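Two Grippers from a Shared Bench: A Talk with Els Timmermans

5/6/18

Els Timmermans rents half a bench in the shared workshop on the second floor of the Dekker building. The other half belongs to Stijn Jacobs, and between them stands a box of broken finger pads. "I keep all of them," she says. "When a pad is bad, I want to see later how it was bad."

The two have worked on Pedar for nine months. It is a pair of grippers you hold in your own hands, one left and one right, meant to handle the small things in a house. Timmermans did mechanics at school and then sold kitchens for a long time. Jacobs writes the software in the evenings. They have spent more on screws than they like to tell.

The first version had flat rubber on the fingers. "It was good for a cup and terrible for everything thin," she says. Paper slid away, and plastic film slid away faster. Now the pads have ridges, and she prints them herself. She made 50 of them before she was satisfied with the distance between the ridges -- "satisfied for now, please write it like this."

I asked why she gives so much attention to garbage. She laughed and said that garbage is the most honest material. A wooden block always has the same shape, but a wrapper has a new shape every time you touch it. So the grippers go out of the workshop and into normal rooms, with beds and blankets, and they pick up what people leave there.
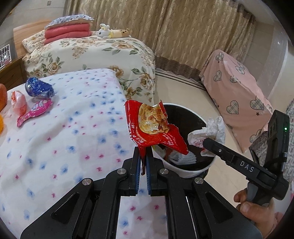

A torn snack wrapper held over the bin by the blue ridged pads, with the second gripper at the tissues.

The linkage is the part she is most proud of. The jaw opens wide, but the fingers must still meet exactly at the tip. Jacobs wanted a simpler mechanism with fewer pivots. They argued for one whole evening in June, and she won, she says, only by staying longer than him.

Not everything is solved. Foil is still difficult, and she does not like the weight in the wrist after 10 minutes of work. Gerrit Baert, who has the lathe next door, offered to make lighter arms, but first she wants to finish the new handle.

Will they sell it? "People ask this," she says. "I sold kitchens. I know what selling is." For the moment she would prefer to publish the drawings, when Jacobs has cleaned them up. He promised it for the spring. She has already asked him again.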